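Projektbericht im Modul Robotiklabor
Bett aufräumen durch Vorführen: Datenerhebung mit zweiarmiger Fernsteuerung
Projektgruppe Dinelik

1 Aufgabenstellung

Das Projekt Dinelik untersucht, wie sich eine Aufgabe mit verformbaren Objekten durch Fernsteuerung vorführen lässt und welche Qualität die dabei aufgezeichneten Daten haben. Als Aufgabe wurde das Aufräumen eines Bettes gewählt: Decke glatt ziehen, Kissen ausrichten, einen losen Gegenstand von der Liegefläche nehmen. Starre Objekte wurden im Vorgängerprojekt Atitz behandelt, Textilien dagegen nicht. Insgesamt wurden 135 Vorführungen aufgezeichnet.

2 Aufbau

Die Bedienperson führt zwei Leitarme, deren Gelenkwinkel auf die beiden Arme des Roboters übertragen werden. Die Aufzeichnung übernimmt die Software Lurus. Gespeichert werden Gelenkwinkel, Greiferöffnung und Kamerabild. Eine Kraftrückmeldung an die Leitarme besteht nicht, der Kontakt mit dem Stoff muss allein im Bild beurteilt werden. Das ist im Bereich des Kopfendes ungünstig, wo Kissen und zusammengeschobene Decke dicht beieinander liegen und die Spalte zum Kopfteil dunkel bleibt.
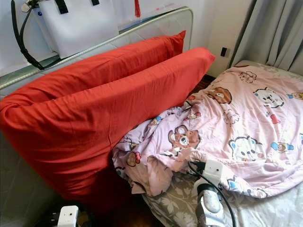 3 Ablauf einer Vorführung

Jede Vorführung beginnt in derselben Ruhestellung der Arme. Die Lage von Decke und Kissen wird vorher von Hand verändert, damit keine festen Bahnen gelernt werden. Danach gilt folgende Reihenfolge:

1. Losen Gegenstand lokalisieren und aufnehmen.
2. Gegenstand außerhalb der Liegefläche ablegen.
3. Decke mit beiden Greifern fassen und ausziehen.
4. Kissen ausrichten, Arme zurück in Ruhestellung.

Eine Vorführung wird nach 225 Sekunden abgebrochen, auch wenn Schritt 4 noch nicht erreicht ist. Abgebrochene Läufe bleiben gespeichert, werden aber gesondert markiert. 12 Läufe erhielten diese Markierung.

4 Beobachtungen

4.1 Kontakt mit weichem Untergrund

Die Matratze gibt nach. Ein Greifer, der zu tief angesetzt wird, erzeugt Falten, die erst beim Zurückziehen der Hand sichtbar werden. Auf der gesteppten Tagesdecke ist der Effekt schwer zu erkennen, da die Steppung selbst Schatten wirft. Hinzu kommt das Kabel am Greifer, das bei niedriger Armhaltung auf dem Stoff aufliegt. Beim Ausziehen der Decke ist deshalb auf die Kabelführung zu achten -- ein Mitschleifen verändert den Faltenwurf und damit den Ausgangszustand des nächsten Schritts. 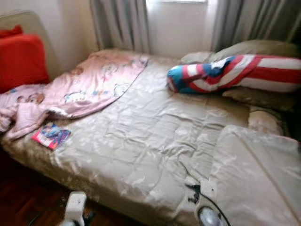
Imhof wandte in der Zwischenbesprechung ein, die fehlende Kraftrückmeldung sei als Fehlerquelle überbewertet. Entscheidend sei die Geschwindigkeit beim Absenken, und die lasse sich in der Übertragung begrenzen, ohne die Leitarme umzubauen. Der Vorschlag wurde übernommen. In den folgenden Läufen war die Absenkgeschwindigkeit softwareseitig gedeckelt. Die Bedienung wurde dadurch träger, das Eindrücken der Matratze ging nach Einschätzung der Gruppe zurück. Eine Messung dazu liegt nicht vor.

4.2 Aufnehmen flacher Gegenstände

Eine Zeitschrift liegt flach auf dem Laken und bietet den Fingern keine Angriffskante. Zwei Strategien wurden erprobt. Bei der ersten schiebt ein Finger unter den Rand und hebt an. Bei der zweiten drückt der Greifer den Stoff neben dem Heft ein, bis sich die Kante abhebt. Die zweite Strategie war für ungeübte Bedienpersonen leichter zu erlernen, führte aber häufiger dazu, dass Stoff mitgefasst wurde. Nach dem Zugreifen soll das Heft hochkant knapp über dem Laken gehalten werden, bevor der Arm weiterfährt. Der linke Greifer bleibt währenddessen über der Decke.

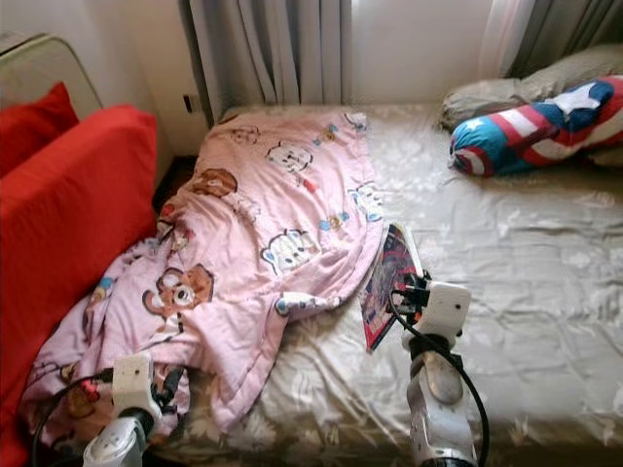

Zu diesem Abschnitt merkte Imhof schriftlich an, beide Strategien dürften nicht im selben Datensatz stehen, ohne gekennzeichnet zu sein. Ein Modell, das über beide mittelt, fahre im Zweifel zwischen Rand und Stoff hindurch. Die Läufe wurden daraufhin nachträglich mit einem Feld für die Greifstrategie versehen.

5 Offene Punkte

Die Kennzeichnung wurde von einer Person vorgenommen und nicht gegengeprüft. Ungeklärt ist ferner, ob die markierten Abbrüche für das Training verwendbar sind -- die Schritte 1 und 2 sind darin meist vollständig enthalten. Das Training selbst ist Gegenstand der zweiten Projektphase, die im Juni beginnt.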